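House rules for the two-arm bench, second go at writing them down

January, started 9.15, finished after tea
Manon Morin
Filed under: Bench Notes, Good Practice

Moving cables from one box to the other all this week, and I finally have enough scribbles to turn into proper rules. Dušan has read the first half and argued with most of it, so his comments are folded in.
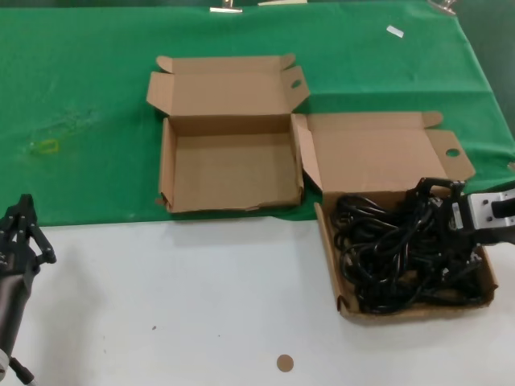
1. Before the arms get power

Walk round the bench once. Both arms parked, stop button within reach of whoever is running, second person told out loud that you're about to start. I know we all think we do this. I went back through the run sheets and on 12 of them the "told second person" box is blank, and three of those are mine!

Check the cloth clips by tugging the cloth. It creeps. If it has crept, put it back and say so on the sheet, and don't quietly carry on with the old start positions.

Creases are fine, by the way. Dušan wanted it ironed. I think a cable job that only works on ironed cloth isn't worth much, and we settled on "flat enough that a box doesn't rock".

2. Boxes

Lids fully open and folded back, flaps out to the sides. A half-open lid is the worst of all worlds, the wrist comes down on it and then you've moved the box and probably bent a flap as well.

Leave a gap between the trays. We had a long talk about how big and the answer for now is a finger's width, with the lids allowed nearly to touch. Anyone who wants a proper number can come and measure it (please do, I'd love one).

A bit of wear on the cardboard is all right. Swap the box when a wall won't stand up on its own. Write the swap on the sheet, as old and new boxes slide differently and we were puzzled by that for most of a morning at Westham.

3. Cables

Loose heap, no ties. Tip them in and leave them. The temptation to arrange them nicely is enormous and I have caught myself doing it, tucking the ends under so the first grab goes well. That makes for a lovely run and a useless one. New rule: whoever fills the box looks away while doing it, or gets someone else to fill it.

Connectors are the part to watch. Fingers close on the cable, never on the plug, and if a plug gets pinched the run is stopped and the cable is looked at before it goes back in. Ekura's guide says to bin it straight away. We looked at the last few under the magnifier and they were fine, so ours says look first, bin if marked.

4. Going into the heap

This is the bit I'm most pleased with. Only one arm goes into a box at a time. The other waits low and well clear, jaws open, holding nothing. It may move in once the first arm has lifted and stopped. It costs us time on every pass and I don't care, the runs are so much easier to follow and Dušan no longer hovers over the stop button like a goalkeeper.

Slow speed for the last part of the descent and for the first part of the lift. If the lift drags the box, stop there. Don't let the tray come off the cloth "to see what happens". (Run 881. We saw what happened.)

Hands stay off the table while either arm is live, including for picking up bits of paper, tape and so on. Clear the scraps between runs or leave them where they are and note them.

5. Stopping and restarting

After any stop, both arms back to park, sheet filled in, then start again from the top. No resuming halfway. McKinnon's people resume and they have good reasons, but their bench has fencing and ours has a stripe of tape on the floor.

Speed cap stays at 80 per cent for everyone until we've both signed the new sheet. Dušan would like it lower for visitors. Agreed, figure to be decided.

6. Still open

– What counts as a finished transfer? I say every cable in the second tray with nothing hanging over the rim. Dušan says a loop over the rim is fine if the lid still shuts. He may be right, need to try shutting some lids.

– Two people for every run, or only for new programs? Keeping it at 2 for now.

– Pokow sent over their checklist and it is really good, much shorter than ours. Steal the layout. They put the stop test first and make you write the time next to it, which I'd like to copy as it stands.

– Spare box flaps: do we tape them or not? Tape changes how the fingers catch. Leaning towards not.

Dušan to read sections 4 and 5 again before I print it. I'll put a copy by the bench and one in the drawer with the sheets.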